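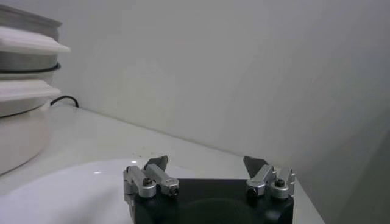

Gripper open over the white tabletop.

1/ The Veltus mesh kit is on sale again and my replies are full of people asking if it'll fix their wifi. Maybe. I'd want a few things answered before handing over 415 bucks.

2/ The box says it covers 866 square metres. Measured where? An empty paddock? My place is brick with a tiled bathroom smack in the middle, and I've never had a kit get near its advertised range.

3/ Then there's "whole home gigabit". Read the fine print. That's the link between the base unit and a device sitting next to it. Put a wireless hop in between and you can lose half of it, sometimes more.

4/ I ran the two-pack for a fortnight in August. Back bedroom on a 500 plan: 107 Mbps in the arvo, worse after 7 pm. Fine for streaming. My old Tosard router with a cable run down the hallway did better, and the cable cost less than lunch.

5/ The app wants an account, your location and permission to "improve your experience". You can't change the channel without it. Why does a router need to know my birthday?

6/ Someone will say the Yüksel one is better. Could be. I haven't used it, and every glowing review I can find has a discount code at the bottom.

7/ If you rent and can't run cable, fair enough, mesh might be your best bet. Check the returns policy first and keep the box. Giscombe charged me a restocking fee on an opened one, which I'm still dirty about.

8/ And before any of that, move your router out of the TV cabinet. Test again. Then tell me you need a mesh kit.

More from this account
Is wifi 7 worth it on a slow plan?
Powerline adapters, a grudging second look
What your ISP's free modem leaves out
Giscombe restocking fees: the reply I got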